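In defence of leaving the plastic on

My aunt kept the clear covers on her dining chairs for 8 years. In summer they stuck to the backs of your legs, and in winter you slid forward until your chin was level with the gravy. Everyone in the family laughed at them. When she moved to Rostow Street the covers finally came off, and the seats underneath were as blue as the day they were delivered. I have two of those chairs now. They look good, and I have stopped laughing.

There is a general view that clear plastic on a belonging is a sign of poor taste or of somebody who doesn't know how to enjoy what they own. You are meant to peel it off the moment the thing is out of its box. People film themselves doing it. I think the view is wrong, or at least lazy, and it mostly comes from people who can afford to replace what they scratch.

Things get damaged at the start of their lives. A table is carried through a door, a fridge is walked across a kitchen floor, a tin of paint is opened near a skirting board that went in last week. If a cover is going to earn its keep it will be in those first months, and that is when most of us have already thrown it away.
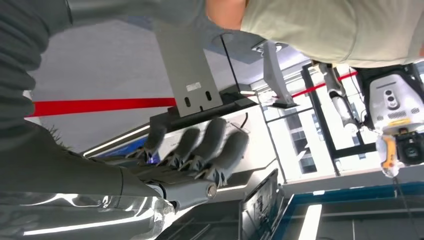

Shiny cover along the underside of the forearm, dull grey shell above it. The red stripe runs behind the hand.

The usual complaint is how it looks, and I accept part of that. Clear plastic is never really clear. It throws back every lamp in the room in long white streaks, and next to a matt surface it looks worse, as the eye goes to the shine first. Grey suffers the most. A quiet matt grey is a colour somebody chose, and under film it turns into something like a wet road.

But a look is easily put up with for a while. Nokuthula Ndlovu, who lived below me when I rented at Jerska Court, bought a Nadar cooker and left the film on the side panels until she had finished tiling. That took her from March until nearly Christmas. There was grout on that film, and a long scrape from a spade that I never asked about. She took it off with a hairdryer and a butter knife and the panels were perfect. Mine, bought the same year and stripped the same evening, has a dent and a rust mark.

What I do object to is the half measure. A cover that stops short protects one part and leaves the next part to take the knocks, and after a year or two you can see the join. Arms, handles, hinges and corners are the places that get hit, and they are also the awkward places to wrap, so they are the places people leave bare. 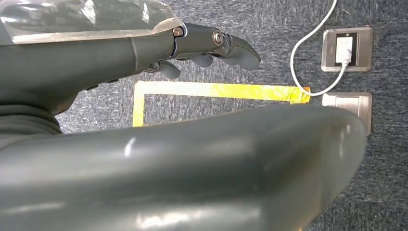
Crinkled clear plastic along the top, stopping in a straight edge just before the wrist.

I don't think plastic should stay on for good. Left too long in a sunny window it goes yellow and brittle, and the glue comes off on the thing you were trying to save. Dirt gets under the edges. On anything that gets warm it should come off before first use, and the instructions will normally tell you so. My aunt's 8 years was too long by any measure, whatever the state of the blue.

My own rule is to leave it until the room is finished. The carpet is down, the painting is done, the ladder has gone back to whoever lent it. I bought an Arnano bookcase in the spring and it still has film on both ends. Visitors pick at the corners. I ask them to stop.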